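Drurnlow Shop Notes > Workshop > Power and Cords > Tips from the Climlow Open Day

Kitchen Laundry Workshop Garage Fasteners Back Issues

Cords, Clamps and Labels: Tips from the Climlow Open Day

Nowakowski opened its robot workshop at Climlow to the public on July 11, 2024. The door count was 517. Most visitors went to see the machines move. These notes cover the smaller matters: how the cords are run, how the tools are stored, how the floor is kept clear. All of it carries over to a garage bench or a kitchen counter, and none of it needs special parts.

Cord slack

The staff use one rule for any cord that serves a moving part. Move the part to the far end of its travel, let the cord follow, and add a hand's width. Tie the cord at the fixed end only. A cord tied at both ends with no slack will pull on its plug, and the plug works out of the socket by small steps until the contact is poor.

The same rule applies at home to a stand mixer that slides forward for use, a sewing machine on a lift, or a lamp on a swing arm. Set the appliance where it is used, not where it is stored, before deciding how much cord to leave out.

Excess cord should go into one wide loop. Tight coils hold heat under load and put a permanent set in the jacket. A loop the size of a dinner plate is a reasonable minimum for ordinary appliance cord. Heavy extension cord wants more.

Where to put a power strip

A strip on the floor collects sawdust and gets kicked. Given a choice, put it in a recess or on a vertical surface with the switch in reach, and keep the sockets clear of anything that drips. Leave the indicator light where it can be seen from the working position. If the light is hidden, the strip will be left on.

Do not close a strip inside a box without openings. Plug-in adapters give off heat, and a closed box keeps it. Leave one socket free between large adapters when the strip allows it.

Never plug one strip into another. The demonstrator repeated this three times in a talk of some 50 minutes, and two of the questions afterward were about doing it anyway. The answer was to buy one strip with enough outlets, or to have another receptacle put in.

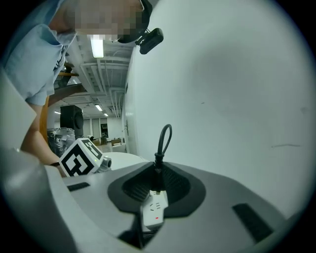
Drurnlow Shop Notes, Vol. 34, p. 41

Working over equipment

Much of the handwork at Climlow is done leaning over a base or reaching past one thing to get at another. Three habits were pointed out during the demonstration, and they suit anyone who works behind a washer or under a sink.

Bring the cable out to the hand. If there is enough slack to lift the connector up into the open, do the work there and lower it back afterward. Working blind at the bottom of an opening bends pins and skins knuckles.

Put the free hand on something fixed before reaching. A hand on a housing or a panel edge takes weight off the back. Check first that the thing will bear it. Plastic covers usually will not.

Clear pockets and loose straps before leaning. A pencil dropped into a floor drain can be fished out with tape on a stick. A screw dropped into a machine base may mean taking the cover off. Anything worn on the head should be tightened with the head already down, as a strap that feels snug upright will often slip in a bend.

High-contrast markers

Printed black-and-white square patterns are used there so that a camera can tell where a tool is and which way it faces. The household version is plainer, but the reasons for doing it well are the same.

Print on matte stock. Glossy labels throw back the ceiling light and cannot be read from one side, by a camera or by a person. Leave a white border around the black. Put the same mark on more than one face of a bin, so that it reads whichever way the bin goes back on the shelf. Press from the center out, and rub down the corners last. A lifted corner catches on sleeves and the rest of the label follows.

For kitchen canisters, a strip of matte tape lettered with a wide marker will outlast a printed paper label. Wipe the canister with rubbing alcohol first and let it dry fully.

Holding odd shapes

Grippers with broad curved fingers hold round objects by contact over a large area and need little force. A bench vise does the opposite. To hold a bowl, a dowel or a drawer knob in a vise without marking it, make two pads from scrap pine, each with a shallow curve cut in one face, and glue thin rubber sheet into the curve. Old bicycle tube works. Tighten until the work stops turning, and stop there.

The jar-opener question came up, as it does. A rubber pad and a slow turn is still the best method. Squeezing harder distorts the lid and makes it bind.

Plastic sheeting

Wrapped parts should stay wrapped until they are needed, but the wrapping wants a place of its own once it comes off. Clear sheeting on a smooth floor is a slip hazard and hard to see. Fold the large pieces and keep them for painting. Small pieces go straight in the bin.

White surfaces

Scuffs on painted walls and pale plastic come off with a melamine sponge, used damp and with light pressure. Test a hidden spot. The sponge is a fine abrasive and will dull a satin finish. On textured plastic, use a soft brush and dish soap, and blot up the water before it reaches any slot or seam. Disconnect anything electrical first.

Corrections and next month

The March list of cord gauges gave the wrong length limit for the lightest cord. Use the figure stamped on the cord's own tag until the revised table is printed.

The handout from the open day is kept at the Prondarthorpe branch desk and may be copied there. The next set of notes covers drawer slides: cleaning, straightening, and when to replace the pair.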